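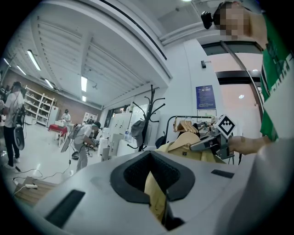
축하합니다, 당첨되셨습니다. 문자는 그렇게 시작했고 느낌표가 네 개 붙어 있었다. 나는 지하철에서 그걸 읽고 옆자리 여자의 어깨를 쳤다. 모르는 사람이었다. 사과하고 두 정거장 먼저 내렸다.

당첨된 것은 엠햄(Emham) 여름 한정 립밤 세트의 '평생 체험단' 자리였다. 평생이라는 말이 마음에 걸리긴 했다. 응모할 때는 분명 '체험단'이라고만 되어 있었고, 내가 쓴 응모 사연은 한 줄이었다. "입술이 있습니다." 다른 응모자들은 암을 이겨낸 어머니와 첫 출근을 앞둔 조카를 데려왔다. 담당자는 나중에 전화로 내 사연이 가장 간결해서 뽑혔다고 했다. 심사할 게 많은 날이었던 모양이다.

첫 상자는 사흘 뒤에 왔다. 립밤이 서른다섯 개 들어 있었다. 무화과, 소금 무화과, 구운 무화과, 그리고 '무화과의 기억'. 마지막 것은 아무 맛도 나지 않았다. 동봉된 카드에는 손글씨를 흉내 낸 글씨체로 이렇게 적혀 있었다. 부담 없이 써 보시고, 매일 한 편씩 후기를 남겨 주세요.

나는 후기를 써 본 적이 없었다. 그래서 남들이 쓴 것을 읽었다. 사람들은 모두 제품을 만나기 전까지 비참하게 살고 있었다. 겨울이면 입술에서 피가 났고, 남자친구는 떠났고, 시중의 모든 립밤은 끈적였다. 그러다 택배가 왔다. 나는 이 구조를 외워서 첫 후기를 썼다. 남자친구 대목은 남편이 옆에서 읽고 있어서 뺐다.

"왜 당신 입술이 논바닥이야?" 남편이 물었다.

"비유야."

"피가 난다며."

"그것도 비유야."

남편은 자기 입술을 만져 보더니 소금 무화과를 하나 가져갔다. 그 뒤로 그의 커피 잔마다 반들반들한 반달 모양이 찍혔고, 식기세척기는 그걸 한 번도 지우지 못했다. 지속력에 별 다섯 개를 주었다.

둘째 주에 비유가 바닥났다. 벨벳, 구름, 갓 구운 빵, 새벽의 호수까지 썼다. 열이틀째 후기에서 나는 립밤의 발림성을 '잘 마무리된 상속 절차'에 비유했는데, 그 글에 '도움이 돼요'가 516개 달렸다. 댓글에는 법무사 연락처를 묻는 사람도 있었다. 엠햄은 이것을 성공으로 받아들였다.

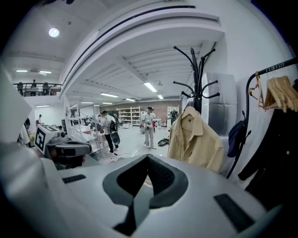 **통권 제40호**

성공의 대가로 나는 등급이 올랐다. '입술 친구'에서 '입술 동반자'가 되었고, 계열 브랜드인 빌테티(Viltetti)의 제품도 받게 되었다. 빌테티는 발뒤꿈치 전문이었다. 뒤꿈치 세럼, 뒤꿈치 앰플, 뒤꿈치 프라이머. 마지막 것은 뒤꿈치에 화장을 하기 전에 바르는 것이라고 했다. 나는 고객센터에 전화해서 뒤꿈치에 화장을 하는 사람이 있느냐고 물었다. 상담원은 잠깐 있다가 대답했다.

"고객님부터 하시면 됩니다."

이 무렵 현관에는 상자가 허리 높이로 쌓여 있었다. 친정어머니가 와서 장사를 시작했느냐고 물었고, 아니라고 하자 조금 실망한 얼굴로 핸드크림 여섯 개를 가져갔다. 어머니는 그걸 노인복지관에서 팔았다. 수완이 좋은 분이라 후기까지 받아 왔다. "바르고 나서 화투가 자꾸 미끄러진다." 나는 그대로 베껴 올리고 수분감에 별 네 개를 주었다.

그만두려는 시도는 해 보았다. 홈페이지에서 '체험단 탈퇴'를 누르면 설문이 나왔다. 떠나시려는 이유를 골라 주세요. 보기는 하나였다. '너무 행복해서.' 그걸 고르고 나니 감사 선물이 발송된다는 안내가 떴다. 7월 초에 온 그 선물은 니가투(Nigatu)라는 브랜드의 목주름 테이프 1000장이었다. 하루에 한 장씩 붙이면 삼 년 가까이 쓸 수 있었고, 카드에는 그 삼 년이 기대된다고 적혀 있었다.

나는 한밤중에 식탁에 앉아 처음으로 솔직한 후기를 썼다. 무화과의 기억은 아무 맛이 없다. 뒤꿈치 프라이머를 바르고 욕실에 들어갔다가 변기를 끌어안았다. 내 입술은 원래 멀쩡했다. 올리고 나서 잠을 아주 잘 잤다.

아침에 전화가 왔다. 담당자는 목소리가 떨리고 있었다. 나는 올 것이 왔구나 싶어 식탁 의자를 끌어다 앉았다.

"진정성이요." 그가 말했다. "저희가 찾던 게 바로 그거예요. 다들 울었어요, 회의실에서."

변기 대목은 광고 문구가 되었다. 버스 정류장에 붙은 걸 남편이 먼저 보고 사진을 찍어 보냈다. '끌어안게 되는 밀착력.' 변기라는 말은 빠져 있었다.

그 주 금요일에 또 문자가 왔다. 트로카티코(Trokatico)라는 곳이었는데 응모한 기억이 없었다. 축하드린다고, 솔직한 분을 찾고 있었다고 했다. 무슨 제품인지는 쓰여 있지 않았고 사이즈만 묻고 있었다. 무엇의 사이즈인지도 쓰여 있지 않았다.

남편이 어깨 너머로 읽고는 소금 무화과를 한 번 더 발랐다.

"라지라고 해." 그가 말했다. "작으면 못 바꿔."

나는 라지라고 보냈다.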